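The Sorting Corner at Walczak Parcel Point
Posted 3/13/26 by Karabo Radebe

I've been meaning to put up a little page on our sorting corner for ages, and now that Min-kyu Sun has finished lettering the new wall signs I've run out of excuses! Most people who come to the counter never get to see the back, which is a pity, as it's my favorite part of the whole shop. We handled 2,676 parcels in November alone, and 475 of those needed a second look before they could go anywhere – a torn corner, a label gone missing, or just somebody who forgot to come and pick up their things.

The signs are plain paper and black pen, put up with tape, and I've grown very fond of them. Everything else is simple too, and we like it that way. A red basket will take you a long way in this line of work.

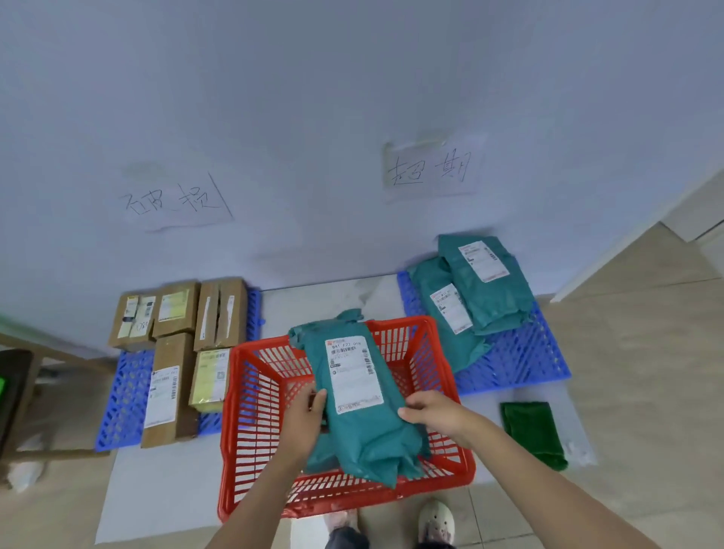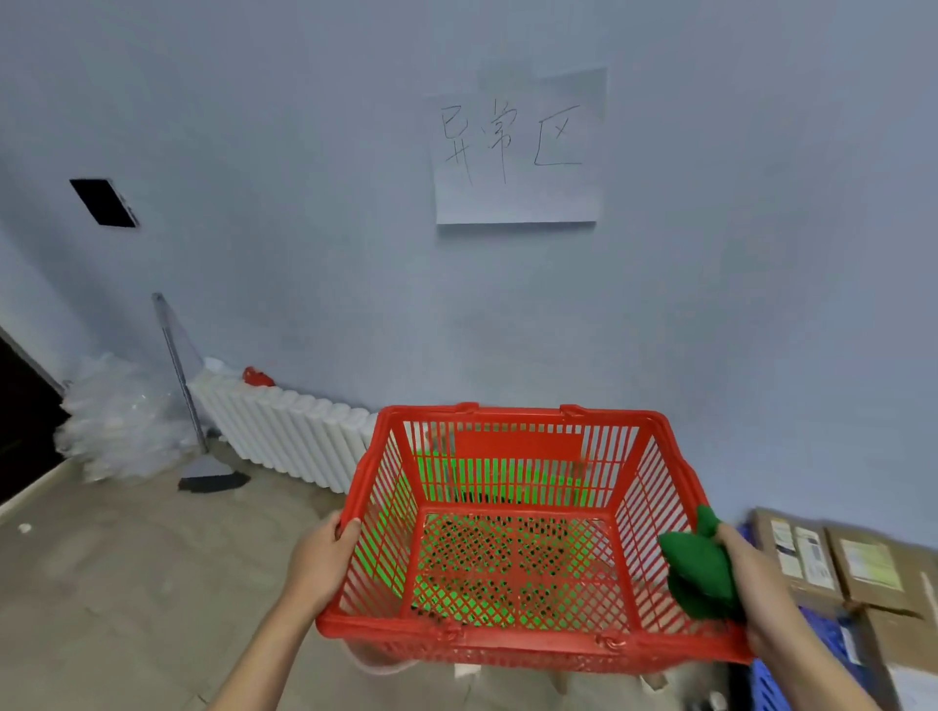

Red baskets and handwritten signs. In the first picture, the left sign says 破损 (damaged) and the right one 超期 (overdue), with a blue pallet under each. In the second, the sign reads 异常区, our spot for anything out of the ordinary.

The overdue parcels are the ones I feel for. We send two reminders, and then I usually try a phone call as well, and you'd be surprised how many folks are delighted to hear that their package is still with us. So if you've been waiting on something and have quite given up hope, do stop by the counter and ask – bring your pickup code if you have it, and we'll go and have a look for you.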